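**Robot hands and the 300-grasp claim**

The Pruma preprint has been passed around enough by now that several readers have written in to ask what I make of it. Short version: I like the method, I don't yet believe the headline number, and I'd hold off on rebuilding anything around it until spring at least.

The claim is that a five-fingered hand can learn to pick up objects it has never met from 300 recorded grasps. Most groups working with hands like this use far more than that, and many would be glad of a decent result at any price. Pruma gets there by throwing out most of each recording. It keeps the stretch just before the fingers close and the stretch just after, and trains only on those. The approach – the long swing of the arm toward the object – is handed off to an ordinary planner. Shabani Makokha, the first author, has been arguing for this split since the Liltus workshop, where the room mostly shrugged at him.

I think he's right about the split. Anyone who has looked through a batch of teleoperated recordings knows how much of it is a person dithering in mid-air, and a network trained on dithering will dither. Cutting that out is sensible, and I'm a little embarrassed it took this long.

My trouble starts with the test. "Never met" covers a lot of ground in the paper. The test set is small rigid things, mostly round or roundish, placed on a flat table with plenty of room on every side. A curled hand is already close to the right shape for a ball. I would like to know how a much dumber baseline does on the same set: move the palm over, close everything, lift. The paper compares against two learned methods and no dumb ones. I asked Makokha about it by email and he said, politely, that it was "a fair request." I haven't seen the number.

Then there is scoring. A grasp counts as a success if the object stays in the hand for three seconds. That's short. It says nothing about whether you could put the thing down again where you wanted it, or hand it to somebody, or turn it over to look at the other side. The authors do say this, in a footnote.

Mwanahawa Mollel's group at Asfaw has been trying to repeat the work since October, with their own arm and their own objects.

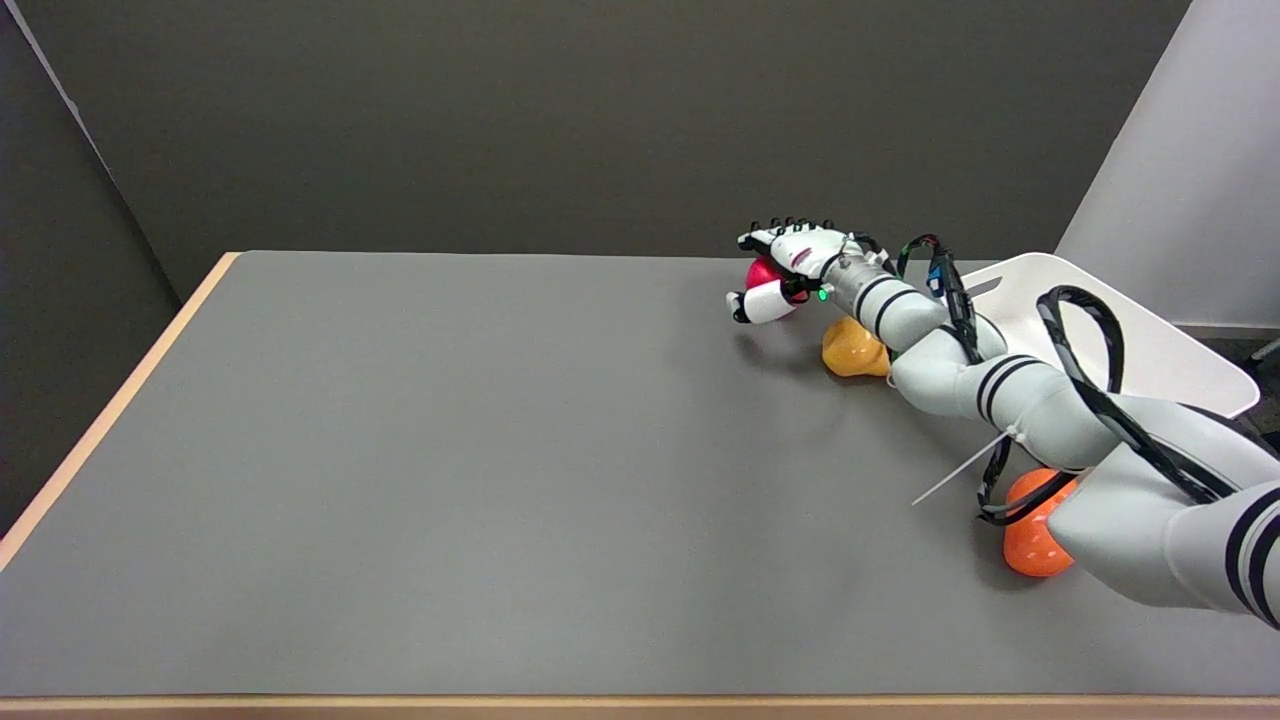 Her early results are mixed, and she was careful to tell me they are early. Single objects go well. Put a second one close by and the policy gets worse quickly, which makes sense if the training clips never showed a neighbor. She also found that retraining from a different random seed moved the success rate by more than the gap Pruma reports over its nearest rival, Cikik. If that holds up, the ranking in the main table doesn't mean much.

None of this sinks the idea. I'd still try the trimming step on any set of recordings you already have, as it costs an afternoon and you can undo it. Keep the originals. Run at least five seeds, report all of them, and put in the dumb baseline even if it makes you wince.

Mollel hopes to release her logs along with the failures. Makokha says a revised version of the preprint is coming, with a cluttered table this time. I'll write about both when I've read them.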